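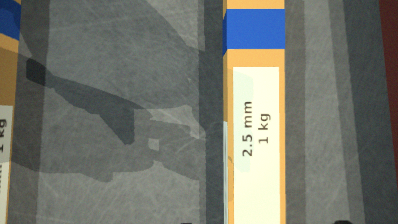 Greiferkamera in der Simulation: Karton mit der Aufschrift „2.5 mm“ und „1 kg“

Griffpunkt einstellen mit dem Andik-Paket von Proron

Für diese Anleitung brauchen Sie das Andik-Paket und eine geladene Szene. Die Kamera liefert ein Bild von 640 Pixeln Breite.

1. Öffnen Sie das Menü „Greifen“ und wählen Sie den Karton mit dem blauen Band.

2. Fahren Sie den Greifer so, dass die beiden Fingerspitzen links und rechts vom Karton stehen. Der Schatten des Arms darf im Bild bleiben.

3. Stellen Sie die Schließkraft auf 70 Prozent und drücken Sie „Testen“.

Wenn der Griff dreimal hintereinander gelingt, speichern Sie den Punkt. Mir gefällt, dass man den Wert auch später noch ändern kann. Weniger gut finde ich das Handbuch, es ist an dieser Stelle sehr kurz.

Mhairi Pringle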